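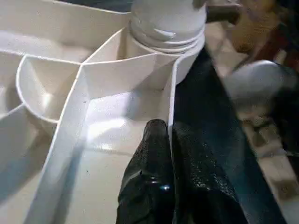
House rules for the tray bench, second try

The first version of our good-practice sheet ran to 20 pages and had a glossary. I wrote most of the glossary, so I can say it was very thorough and that I never once saw it open. The new version goes into use in January and fits on two sides of paper, if you don't mind small type.

What changed our minds was going back through the log. Since we started the tray work we've written up 217 stops, meaning any time a person paused the arm or the arm paused itself. Orlando Mamani read all of them over a long week and sorted them into piles. The biggest pile by a good margin was contact with a compartment wall. The smallest was the thing the old sheet spent four pages on, which was what to do if a visitor wanders up with coffee. One entry. It was me.

So the new sheet is mostly about walls.

Touching a wall is allowed. The old sheet said "avoid all contact with the container," which sounded responsible and was ignored from the first day, as anyone who has tried to get two fingers into a small compartment could have predicted. A finger may rest against a divider on the way down. It may not push one. If the tray shifts on the table, that's a stop, and it goes in the log even if the item came out fine.

Come down slowly, and straight where you can. Dividers in an organizer tray are thin and they flex, and a wall that has flexed nine times looks the same as one that has never been touched, right up to the point where it doesn't. If the path has to be slanted, make the slant before you are below the rim.

Tall things first. Anything that sticks up above the walls gets cleared or marked off before the arm works next to it. Moltness asked us to soften this to "should." We talked it over and left it at "must," and they were very decent about it.

Check the finger pads at the start of each shift. Look for lifted edges, bald spots and grit. Wipe them with the cloth in the drawer and no other cloth. People have strong feelings about cloths, and those can be sent to the suggestion box, along with the earlier ones.

Glossy trays get a light check. White plastic under an overhead lamp throws back bright patches, and the wrist camera can lose the line of a wall against the floor behind it. Before a run, look at the live view yourself. If you can't tell where the wall ends, assume the arm can't either and move the lamp. Stirkier had us buying special lamps for a while. Moving the one we have does the job.

Hands stay out while the arm is live. This rule hasn't changed and won't. Reaching in to straighten a tray "just for a second" counts as reaching in. Pause it, see the light change, then reach. The same applies to pens, rulers and the long tweezers, which several of you seem to think of as diplomatic territory.

Write the stop down before you restart. One line is plenty: which compartment, which finger, what moved. "Bumped it" is a line, technically. Please aim a little higher. The best entries in the log come from Jin, our sister site, where somebody draws small diagrams with arrows – we have asked who it is and been told it's a team effort.

Speed limits are on the back of the sheet, in a table, with the Trireck settings beside ours for people who go between the two benches. They don't match. They were set by different people in different years and both sets work, so for now use the column for the bench you are standing at. The first draft of the table listed our pause timer as 900 seconds, which would have given everyone a nice break. That has been fixed.

The sheet goes up by the bench once it has been laminated. Comments to Orlando by the end of the first full week of use, please, and on paper if they run past a paragraph. The glossary is still available on request.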